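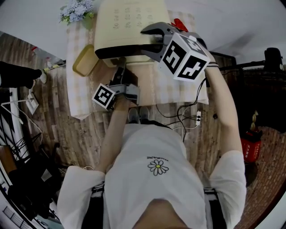
A daisy T-shirt and a checkered tablecloth.

24/02/2019
By Marcelino Pastor

You may have heard grown-ups on the radio talking about "sanctions" and wondered what on earth they meant. It's a stiff sort of word, but the idea behind it is one you can follow quite easily, so let's take it slowly, with a pretend map to help us.

Picture two countries, Oluneo and Samholm. They sit on either side of a warm sea, and for years they have been good customers of each other. Oluneo grows oranges and Samholm builds tractors. Every spring the ships go back and forth, and everybody is fairly happy (apart from the sailors who get seasick, poor things).

Then one March, Oluneo sends soldiers over the border into a little country called Prendivia and won't bring them home. The people of Samholm are upset. They don't want to start a war over it, because wars hurt so many people, but they don't want to carry on as if all is well, either. 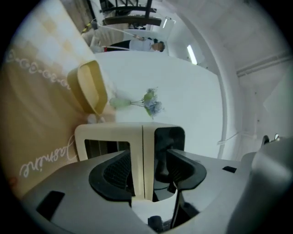 So the leaders of Samholm sit down and make a rule: no more tractors for Oluneo, and no more buying its oranges, until the soldiers leave. That rule is a sanction. It is a way for one country to say "we want you to stop" by refusing to trade, or by locking up money that the other country keeps in its banks.

Sometimes lots of countries do this together. Suppose 15 of them join in with Samholm. Now Oluneo has 16 countries that won't buy its oranges, and that is a great many oranges to have left over!

Do sanctions work? Well, people have argued over that for a very long time, and they still do. Sometimes a government changes its mind. Sometimes it gets cross and digs its heels in, and tells everyone at home to be brave and buy less. And the orange pickers, who never sent a soldier anywhere, may lose their jobs — that part worries a lot of people, and I think it should.

This is why many sanctions leave out food and medicine. Others are aimed only at a few powerful people, who might be told they can't visit or use their bank accounts abroad.

If the soldiers do go home, Samholm can lift its sanctions, and the ships can start loading oranges again.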